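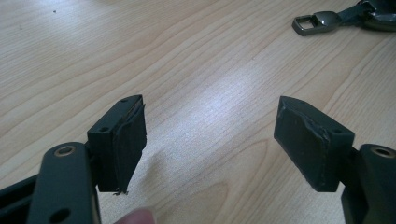

Section 4. First Oiling and Care of the Table Top

Please read this section to the end before you open the oil can. It is for the Viditz table top in oiled finish only. If your top was ordered with lacquer, go to section 5.

4.1 What you need

Hirier clear oil, one can
Two cotton cloths without color
Abrasive pad, fine (in the bag with the screws)
Gloves
A metal container with lid, filled with water

4.2 Preparing the surface

1. Let the top rest in the room for 9 days before the first oiling. Keep the paper wrapping open on all sides during this time, so the air can reach also the underside.
2. Remove dust with a dry cloth. Do not use a wet cloth on this step.
3. Rub the surface with the abrasive pad, always along the grain. Press lightly. Where the grain makes a curve, follow the general direction of the board and do not try to follow every line.
4. Wipe away the fine dust and look at the surface from a low angle, against a window. Scratches which go across the grain are easy to see in this way. If you find any, repeat step 3 in that place.

Note: Small dark points in the wood are natural. Please do not try to sand them out, you will only make a hollow.

4.3 Applying the oil

5. Stir the oil well. Do not shake the can.
6. Pour 50 ml on the middle of the top and spread it with the first cloth until the surface is covered evenly. For the large size (article 561) use the same quantity again.
7. Wait 15 minutes.
8. Take off all remaining oil with the second cloth. The surface must not feel sticky. Oil that stays on top will dry to a yellow skin, and this can be removed only by sanding.

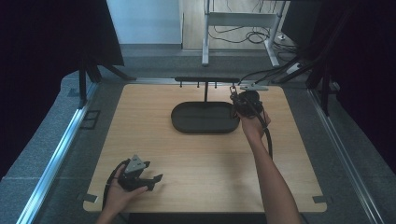

9. Treat the edges and the rounded corners in the same way. The end grain drinks more oil than the flat side, so you may need to go over it two times.
10. Oil the underside also, one thin layer. A top that is oiled only on one side can bend.
11. Leave the table for 24 hours with nothing on it. After one week it can be used normally.

CAUTION: Cloths with oil on them can catch fire by themselves. Put them in the metal container with water immediately after work and close the lid. Do not throw them loose in the trash – also not if they feel dry.

4.4 Daily care

Wipe with a damp cloth and dry after. Water may stand on the surface for a few minutes, but not overnight. Put something under hot pots and under unglazed flower pots.

Do not use the Codero glass cleaner from our accessory list on oiled wood. It is made for the glass shelf and takes the oil out.

Oil the top again when water drops do not stay round any more. In most homes this is once a year. December is a good time, when the heating makes the air dry. For tops in cafes or workshops we recommend every three months.

4.5 Spare oil

One can of Hirier oil is enough for two complete treatments. New cans can be ordered from our warehouse in Chávez with the card on the last page. Please write the article number of your table and the finish on the card.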